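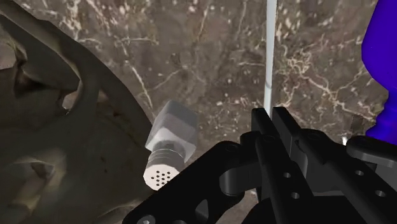
The salt mine at Gresa closed to miners long ago, but people from Nastmont still go down into it every week, and they go there to breathe. I visited in May, with a bad cough and not much hope. The lift takes two minutes and smells of old rope. At the bottom you put on a blanket and look for a chair, and after this there is very little to do except look at the walls. They bend and fold above you in a dull grey-brown, with dark hollows and pale rounded rims, and after one hour I knew my part of the wall quite well.

The guests are mostly older than me. They bring tea in flasks, knitting, and radio plays which they hear with one earphone each. Talking is allowed only in the first chamber, the one called Laskowska, and so it is always full. In the second chamber people sleep.

Does the air help? The doctor in Nastmont told me that she does not send patients there, but also she does not stop them. A woman of 59, who has come for ten winters, said that she coughs less until spring and then the same as before. For her this is enough – she likes the company, and the ticket costs less than the swimming pool.

I stayed two nights in the guesthouse on the Clakolov road. The soup was very salty, and I could not decide if this was a joke of the cook. My cough left me some ten days later, at home, while I was washing the car.

Print this article | E-mail to a friend

Related stories
Winter swimming for beginners
The last rope maker in Gresa
Three walks from Nastmont station

Contact us | Copyright 2024 | Back to top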